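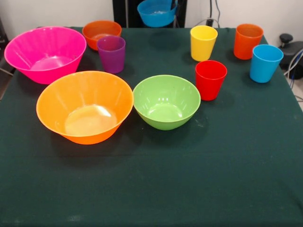
From: Shalini Tripathi
To: Picnic and Playroom list
Subject: Re: Plastic bowls and cups - keep, mix or replace?

Hello all,

What a good question from Mared, and I'm so glad somebody has finally asked it, as I have opinions! Her message first, for anyone who gets the digest, and then my answers underneath.

Mared Sayce wrote:

> I've taken over the tableware cupboard for our Saturday lunch club
> (well, it's called that, but it moves about) and I've inherited a great
> heap of coloured plastic. Bowls in every size, tumblers in every shade,
> nothing that could be called a set. Half of me wants to pass the lot on
> and buy one plain white range, probably the Broden, so that it all
> stacks. The other half thinks the children would be heartbroken.
>
> What do others do? And has anyone found a way of getting tomato sauce
> out of the pale ones? I have the hall kitchen for 2 hours in February
> and would like to get it sorted in one go.
>
> Mared

Mared, please don't go white! I did that at our last place and regretted it within a month. The bowls looked lovely on the shelf and every one of them was the same bowl, so the whole of lunch was "is that mine or hers?" With colours a child picks the pink one or the lime green one at the start and knows it for the rest of the meal. Ours will defend an orange bowl to the last spoonful, and I've had far fewer swapped dinners (and colds, I think, though I can't prove it).

The thing that made the difference for us was getting everything out on a table before deciding anything. We've a dark green cloth that I love for this, as bright plastic shows up so well against it, scratches and all. Put the bowls with the bowls and the cups in among them and you soon find out what you've got. I'd been sure we were short of small bowls when what we were short of was cups.

Then sort by size and let the colours fall as they like. The big wide bowls are for pasta, salad, or crisps in the middle of the table. The smaller, deeper ones are for soup and anything with custard. I used to give out the big ones for soup because they looked generous, and oh dear, the slopping. A deep bowl is so much easier for a small person to carry.

Stacking is where you have a point. Mixed bowls don't nest neatly, and the ones with ridges down the sides can grip each other if you push them together damp. Dry them properly, biggest at the bottom, and don't press. Plain tapered tumblers are a joy by comparison and ours live in one tall column. We keep the lot in two lidded Lultberg crates, one for bowls and one for cups, and anybody can put them away without asking me.

As for the tomato - I've tried most things. Bicarbonate of soda made into a paste, left on overnight and rinsed off, gets most of it out. After that a bright windowsill for a day or two does the rest, but keep turning them, and bring the strong colours in sooner as they can fade. Phyllis Treloar swears by wiping the inside with a little cooking oil before the sauce goes in. I laughed at her and then tried it, and she's quite right. Please don't use the scouring side of the sponge on a glossy one! Once it's scratched it holds every stain going.

I do weed ours now and then. Anything with a crack, a chewed rim or a rough bottom goes, however pretty. The ones too worn for food move on to a second life with paint water, beads or seed sorting, and I put a dot of nail varnish on the base so they don't creep back into the kitchen.

If you do need to fill gaps, buy odd ones! I add singles whenever I see a colour we haven't got. Benedetta Bellini had some spares in violet and turquoise a while ago and may still have them, if she's reading.

Do let us know what you find at the back of the cupboard. I have 7 lids here that fit nothing I own, so if any of yours are missing one, send me the measurement across the rim and I'll go and look.

Warmest wishes,
Shalini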